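Letting the floor breathe

Hello again, and thank you for all the replies to last month's bit about airing cupboards. I'd no idea so many of you had feelings about airing cupboards! I'm working my way through them, and if you asked me about cedar balls, yes, I will get to you.

This month it's the lounge. We've been in this flat for two winters now and I've been quietly cross with that room for most of that time, mainly because everything drifted into the middle of it. You know how it goes. You put a thing down on your way to the kitchen, and then it lives there, and by June you're walking round it without noticing. We had an ironing board that had been "out for the afternoon" since before Easter. Shih-chieh Fung, who reads this newsletter and very kindly corrects my spelling, came round for supper and asked if we were moving out.

So I gave myself one rule, and it's the one I want to pass on. Start with the floor. I always used to start with the surfaces, wiping and straightening and feeling very pleased with myself, and then I'd turn round and still be hemmed in by bags. This time I left every surface alone until I could walk from the door to the far wall in a straight line. It took most of a morning (I did stop for toast, twice) and it made more difference than anything I've bought for the place.

The floor is marble, by the way, grey with white veins, and it came with the flat. I was snooty about it at first. I wanted boards. I've come round to it completely, partly because it throws the light about so nicely and partly because you can't hide a crumb on it, so I sweep far more often than I ever did on carpet. Plain warm water and a well-wrung mop is all I use now. I did try a bottle of something from Gillard, the hardware shop by the station, and spent the following week buffing off smears with an old pillowcase. Never again.

Then there was the question of the coffee table. For ages I'd had my eye on a big square one from Mollby, the sort with a shelf underneath, and I'd gone as far as putting newspaper down on the floor to see the size of it. I'm so glad I did, because it would have eaten the room. What we ended up with is oval, in a light wood, with slim legs and a drawer, and I can't tell you how much I like having no corners. My shins have healed! You can see the floor underneath it too, and that makes the room feel bigger than it is. I looked at it for three weeks before I paid for it. I'm told this is unusual.

I'm trying to be strict about what goes on top. A mug is allowed, obviously. A drink is allowed. Something green is allowed, and it really needn't be a proper arrangement, a little sprig does the job and costs nothing if you've got a friend with a hedge. Post is not allowed. Post goes in the tray in the hall, and if I find it in the lounge I walk it back, muttering.
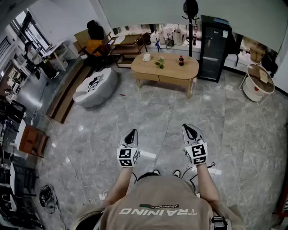
The bean bag caused more of an argument than the table did. I wanted it gone, I'll admit that. It's round, it's grey and white with a cartoon on the top, and I had decided in my head that we were going to be grown-ups with armchairs. Well, I was outvoted, and I've since been caught sitting in it with a crossword more than once, so I've gone quiet on the subject. It stays by the table where people can reach their tea from it. If you've got one of these, do give it a good thump and a turn when you tidy, or it goes flat on the one side.

Which leaves the bags, and I'd love your help here. We have a long white counter along the far wall and it's where all the shopping bags and paper bags end up. I keep them because they're useful, and they are, but they breed. A reader called them "the paper flock" in a letter last year and I've thought of them that way ever since. So far I've tried folding them into one big bag (they spring out) and pegging them together (ugly). My neighbour swears by a magazine rack she picked up at the Kao sale, with the bags filed upright by size, and I think I may be heading that way.

I'm happier about the mini fridge than I expected to be. It has a black glass door, and I'd thought a fridge in a lounge would look like an office, but it saves a surprising number of trips when people are over. Give the glass a wipe with a barely damp cloth when you do the windows.

Next month is spare bedding, and I've promised to test the Mivis storage boxes a few of you keep writing in about, so do send me your measurements if you've managed to get a double duvet into the medium one. I've had two goes and I'm still sitting on the lid.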